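**1/** Long thread, get yourself a drink. I promised after the burn posts in April that I would write up what I've learned about nosebleeds, and then the year got away from me, as it did for all of us. December 2020 and I'm finally sitting down to it.

**2/** Usual note first. I'm a first aid instructor, I'm not a doctor, and if your own doctor has told you something different about your own nose, please go with your doctor! What I teach is the ordinary household nosebleed, the kind that starts during a spelling worksheet or right when everybody has their coat on.

**3/** We had one in the very first class I ever taught at the Kirkance hall. I was holding a roll of gauze and talking about knees, and a lady in the second row just quietly started dripping on her handout. Three people yelled "head back!" at her all at once, bless them, and she did it.

**4/** So let's start there. Head FORWARD, please. Sit the person down, have them lean forward a little over a sink or a bowl or an old towel, and let whatever is coming come out the front. When the head goes back the blood runs down the throat, and swallowed blood upsets the stomach, and then you have two things to clean up.

**5/** Next, the pinch. Most folks pinch way up high on the bony part (my mother did, and her mother too, I'm sure). You want the soft part, just below the bone, both sides together, thumb and finger. Breathe through the mouth. If it's a grown-up or an older kid, let them do their own pinching. They'll know how firm is firm enough.

**6/** Now hold it for a full ten minutes by a real clock. I know, I know. Ten minutes of pinching your nose feels like a church service in August. But no peeking! Every time you let go to check, you bother the clot that's trying to form, and you're back to the beginning.
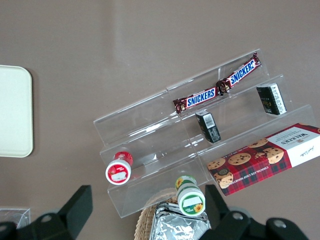 **7/** With little ones I put on a cartoon, or I read to them, or we plan an entire birthday party out loud, cake and guests and all. Talking in a pinched-nose voice is very funny when you're five and I say let them be as silly as they want, so long as they stay sitting up and the fingers stay put.

**8/** Still going after ten? Do another ten, same spot. A cool cloth across the bridge of the nose is fine if it's comforting. I wouldn't count on it to do the work for you, the pinch is what does the work.

**9/** When to stop reading threads and get help: it's heavy, it won't quit after you've really held it for twenty minutes or more, the person is having trouble breathing, they feel faint or look pale, or it came after a hard knock to the head or face. Anybody on blood thinners should get advice sooner. Same goes for a baby or a very young toddler. If it's pouring or they can't breathe right, call 911 and don't talk yourself out of it.

**10/** Don't pack the nose with tissue. I know it's right there in your pocket. It sticks, and then you pull it out and off we go again. Keep the tissue for wiping the chin.

**11/** Afterward, and this is the part people skip: no blowing the nose for a good few hours, no picking (good luck), no heavy lifting, and go easy on the bending over. I once saw a very nice man from the Sheehan street group stop his nosebleed perfectly and then go straight out and pick up a bag of rock salt. He was back in the chair before I'd washed my hands.

**12/** Why so many this time of year? Dry air, mostly. The heat comes on, the inside of the nose dries out and cracks a bit, and one good sneeze does it. A humidifier by the bed helps a lot of people, as long as you keep it clean, and so does plain saline spray from the drugstore. Colds and allergies don't help, all that wiping.

**13/** If you get them over and over, do mention it at your next checkup. It's usually something small. I had them all through my twenties and was too embarrassed to bring it up, which was silly of me.

**14/** For the helpers: gloves if you have them, wash your hands either way. Cold water on the shirt, never hot, and get to it before it dries if you can. I've saved a great many school shirts this way and lost one good tablecloth by forgetting my own advice.

**15/** Several of you asked about the handout. It's one page, big print, and it goes on the inside of a cupboard door. We've mailed 244 of them this year from the little office at Trorkico, and there are 88 left in the box, so send me a message with your address if you'd like one. The Fanano library has a few at the front desk too, in the rack next to the bookmarks.

**16/** Online class is still on for next month, one evening, 6 until we run out of questions. Nosebleeds, nicks from kitchen knives, and splinters if there's time. Bring a clock with a second hand and somebody patient to practice on. You can practice on yourself as well, I do.

**17/** Somebody already replied asking about dogs and nosebleeds. That one is for your vet, sweetheart, please ring them today. I only do people.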